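# The Shopping List Behind a Pair of Robot Hands

Şükran Gezer keeps her budget on one sheet of paper, and she loves showing it off. The arms are on it, of course, at the top. But get her going and she'll skip right past them to line 9, where the tabletop lives, and then to the mugs, the plates and the pumpkins!

"People price the robot and stop," she says. "Then they have a beautiful machine and nothing for it to pick up."

Her shop, Londale, plans two-armed setups for small companies that want to try handling work before they commit to a full line. The practice objects are wonderfully ordinary: a teal mug, a lavender plate, striped pumpkins that fit in a robot's fist.

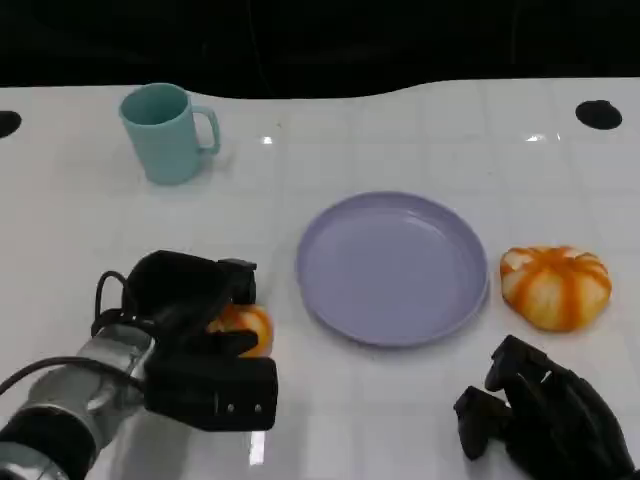

**How much of the budget should go to things other than the robot?**

Gezer sets aside 30 percent, which covers the table, lighting, cables, spare fingers and everything the hands will touch.

That share sounds high until you see her repair log. Fingers wear. Cables get tugged. On a project called Laltareo, her team planned for 3 spare finger sets and used every one before July. The whole tray of practice objects, by comparison, came to $315, and she still talks about it as the best money in the plan.

She's just as keen on the table. Glossy white is easy to wipe down, but it throws glare, so she asks buyers to try their lights over a sample before they order the full top – a cheap test that can save a second delivery. Seams deserve a look too. A pale grid is fine for her, and some customers want none at all. 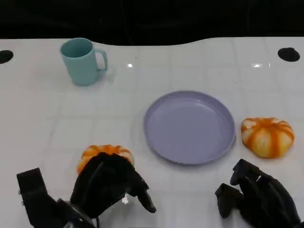
Then there's floor space, the item she sees left out most often. A bench needs room behind it for someone to reach the cables, and that room has rent attached. At Irnport, a packing firm she advised, the bench fit nicely and the person fixing it didn't. They moved a wall.

Her other favorite line is hours. Somebody has to set objects back in place between runs, all day long, and she wants that person's time written down before any purchase order goes out. She pencils it in right under the spare fingers.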